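What Is a Recount, and Why Do Grown-Ups Get So Tense About It?

You have probably voted on something before. Pizza or tacos. Whether the class hamster should be called Roman or Mr. Biscuit. Somebody counts the hands, somebody groans, and everybody gets on with life.

Elections for mayors and governors work the same way, except that the ballots are secret, there are a lot more of them, and the groaning can go on for weeks.

Let's look at a town called Stiltlow. Stiltlow needed a new mayor. One candidate promised to fix the bridge. The other candidate also promised to fix the bridge, but in a louder voice. On election night, the tally looked like this:

Loud Bridge Candidate: 1,105 votes
Quiet Bridge Candidate: 1,103 votes

That is a difference of 2. Two votes is one set of parents. It is a couple of people who meant to go to the polls and then fell asleep in front of a cooking show. When an election is that close, people want to check the math, and the checking is called a recount.

Who gets to ask for one?

It depends on where you live. In some states, a recount starts by itself when the result is close enough. The law says how close, and the losing candidate doesn't have to do anything except chew their fingernails. In other states, a candidate has to ask. Sometimes voters can ask too. And sometimes whoever asks has to pay for it, which tends to make people think a little harder about how sure they are.

What happens to the ballots?

After election night, ballots don't go in the recycling. They get sealed in boxes or bags and locked up. There is paperwork that says who touched each box and when, a bit like a library card for the most boring book in the world. If you want to open a box, you sign. If you want to move it down the hall, you sign again. Election workers sign their names so often that their signatures turn into a squiggle with a dot.

Counting by machine

Most places in the United States count paper ballots with a machine called a scanner. You fill in a little oval next to a name, the ballot slides in, and the scanner looks for the dark spot. Scanners are fast and they don't get hungry. They are also very literal. If you circle a name and leave the oval blank, the scanner may decide you didn't vote for anybody. It isn't being mean. It was told to look for ovals.

In a machine recount, the ballots go through a scanner again. If the answer comes out the same, good. If it comes out a tiny bit different, people start looking for the ballots that caused the trouble.

Counting by hand

A hand recount is what it sounds like. People sit at tables, usually in teams, and look at every ballot with their own eyes. In many places the team members come from different political parties, so that each one can keep a suspicious eye on the other. They are normally very polite about it.

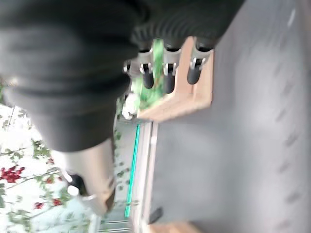
Now for the tricky part, which is figuring out what a voter meant. Say someone filled in the oval for one candidate, crossed it out, filled in the other oval, and drew an arrow with the word "THIS." A person can work that out. Election officials call it voter intent, and there are rules about it, often with pages of little drawings showing check marks, X's and smudges. Somewhere there is an adult whose job was to draw smudges.

Bayu Purba counted ballots in the town of Jeremer for years, and he remembers one that had a smiley face in every oval he came to. "All of them," he says. "For every office. They voted for everybody, and they were happy about it." Sadly, if you pick two people for one job, neither gets your vote. That's called an overvote. A smiley face doesn't fix it.

Can people watch?

Yes, and they do. Each candidate can usually send observers. They may look, take notes and raise an objection. They may not touch the ballots. In some places the public can watch as well, from behind a rope, should your family be short on vacation ideas.

Does a recount change who wins?

Not often. Most of the time the numbers wiggle by a few votes and the same person is still ahead. If you win by 1,000 votes in a small town, a recount is very unlikely to bother you. If you win by 2, don't order the new office chair yet.

And if it's a tie? Some places hold another election. Others draw a name out of a hat or flip a coin, and yes, that is in the law. You study, you make speeches, you shake hands with everybody at the county fair, and then somebody's uncle reaches into a bowl.

Words to know

Ballot: the paper or screen where you mark your vote.
Margin: the gap between the winner and the person who came in second.
Observer: someone who watches the counting and keeps their hands to themselves.
Overvote: picking more people than you're allowed to.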